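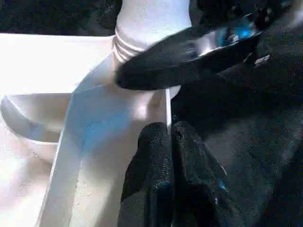
4. Filling and fitting the water tank

The Janadow humidifier needs clean, cold tap water. Do not add oils, salts or scent to the tank.

4.1 Switch the unit off at the base and pull out the plug.

4.2 Lift the tank straight up and carry it to the sink with both hands.

4.3 Turn the tank over and unscrew the cap anticlockwise. Check that the rubber seal is still inside it.

4.4 Fill to the MAX line — no higher — and screw the cap back on by hand. Do not use a tool.

4.5 Wipe the outside, turn the tank the right way up and lower it on to the base until it sits level.

Note: the water may bubble for a short while as the base fills.

Caution: never pour water into the air outlet. Do not move the unit with a full tank in place.

4.6 Plug in and choose a setting. The tank lasts up to 9 hours on low.

In hard water areas, fit a Skendico filter (sold separately) before first use. Change it after 1,000 hours of running, or at the start of each September if the unit is only used in winter. The filter light comes on at 1,000 hours and flashes at 2,000. To reset it, hold down the power button until the light goes out.

For cleaning and descaling, see section 5.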